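Galería: ejercicios de sutura
Lovora, 5 de diciembre de 2018

En esta página reunimos imágenes de nuestra práctica de sutura sobre una incisión recta. El tema es el hilo y la aguja – cómo se toman y por dónde pasan.

Hilo negro, a través de los dos bordes de la herida.
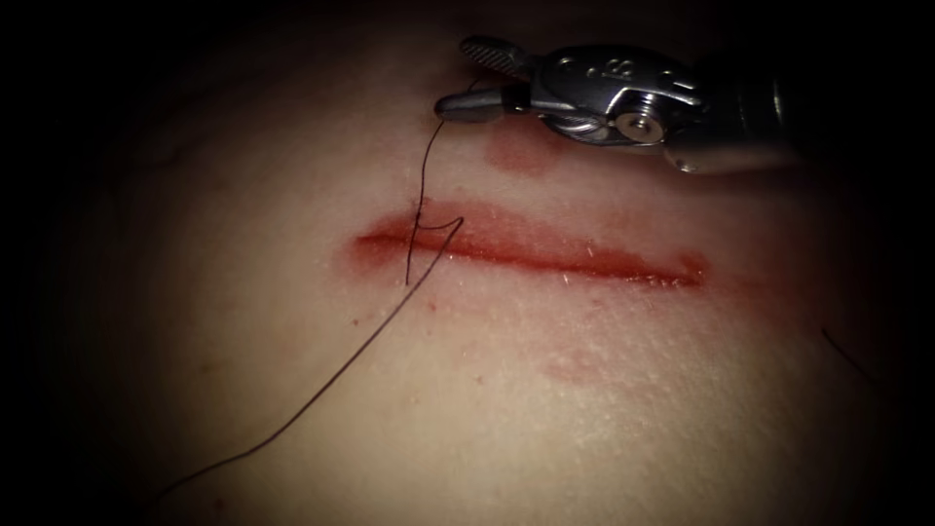 Para Jozefína Kopecký, los dos bordes merecen la misma atención en cada punto.

Aguja curva, sujeta entre las mandíbulas cerradas del portaagujas. La punta queda sobre la superficie, sin tocarla.
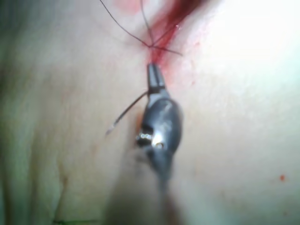

Contacto
Escribir a Hưng Thái, sala Juhl.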